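Redholm Extends Repair Program for Municipal Water Meters to All Districts

REDHOLM – The Redholm Water Office will extend its meter repair program to every district in the city beginning in February, following an 18-month trial in the Gauthier district. Under the program, mechanical water meters that fail a routine accuracy check are repaired, recalibrated and returned to service instead of being scrapped.

The trial covered 591 residential meters. Each unit was removed at the end of its normal service interval, tested on a flow bench at three rates, and sorted according to the result. Meters within tolerance were cleaned, fitted with a new seal and reinstalled. Meters outside tolerance at the low rate only received a new measuring chamber. Meters outside tolerance at two or more rates were sent for full rebuild or, where the body was cracked or the threads were worn, for metal recovery.

Of the units tested, 235 required a new measuring chamber. Low-rate error was the most common fault and was usually linked to mineral deposits on the piston. In most of these cases the meter had been recording less water than was delivered.

"A meter body can outlast several measuring chambers," said Yuto Sugiyama, who directs metering for the Water Office. "The old practice was to replace the full unit at the end of the interval, whatever its condition. The trial gave us bench data for each serial number, and we now have a basis for deciding which parts to keep."

Repair work will be carried out by Cirby, which operated the test bench during the trial. Replacement chambers, seals and register lenses will be supplied by Prerka. Both firms will work under the existing maintenance agreement, which has been amended to cover the larger volume. The planned capacity is 1,000 meters per month once the second test bench is in operation.

Test procedure

Each meter is flushed for five minutes before testing. The first run is made at the low rate, the second at the transition rate and the third at the normal operating rate. Water temperature and inlet pressure are recorded at the start and end of each run. A meter that gives an unstable reading is flushed again and retested once. A second unstable reading is treated as a failure.

After repair, the full procedure is repeated. The results are stored with the serial number, the service address and the date of removal. A meter may be returned to any address with the same pipe size, and customers will not necessarily receive the unit that was taken from their property. A repaired meter carries a blue tag on the inlet side showing the month of recalibration.

Meters with electronic registers are excluded from the first phase. The sealed battery compartment on these units cannot be opened without damage to the housing, and the Water Office is reviewing whether the register can be replaced as a single part. Meters on fire lines and commercial meters with a flanged connection are also excluded.

Changes for customers

Customers will receive a notice by mail before a meter is exchanged. The exchange requires the water supply to be shut off for a short period, normally between 9 a.m. and noon. An adult must be present only where the meter is located indoors. Where the meter is in a curbside box, the technician will leave a card with the final reading of the old meter and the opening reading of the new one.

Customers are asked to clear stored items from the space in front of indoor meters and to check that the main shutoff valve can be turned by hand. Valves that are seized will be reported to the property owner, and the exchange will be rescheduled. After the exchange, the cold tap nearest the meter should be run until the water is clear and free of air.

There is no charge for the exchange. Billing periods will not change. Bills for the period in which the exchange takes place will show two lines of consumption – one for each meter – and a combined total.

Past bills will not be corrected upward where a removed meter is found to have recorded too little. Where a removed meter is found to have recorded too much, a credit will be applied to the account for the current billing year.

District schedule

Work will begin in the Gauthier district, where the remaining meters are already due, and will continue through the northern districts before moving south of the rail line. The schedule for each street will be posted at the Water Office service counter and printed on the back of the regular bill.

About the Redholm Water Office

The Redholm Water Office is responsible for the supply, metering and billing of drinking water within the city limits. It also maintains the public hydrants and the pumping station at Gauthier.

Media inquiries: Metering Division, Redholm Water Office
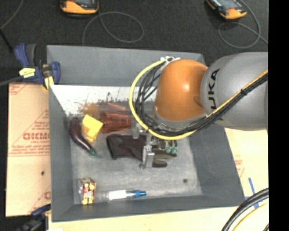
Will a customer be billed for water that the old meter failed to record?

Past bills stay as issued when the removed meter recorded too little. The customer pays only for the consumption shown by the two meters in the current billing period.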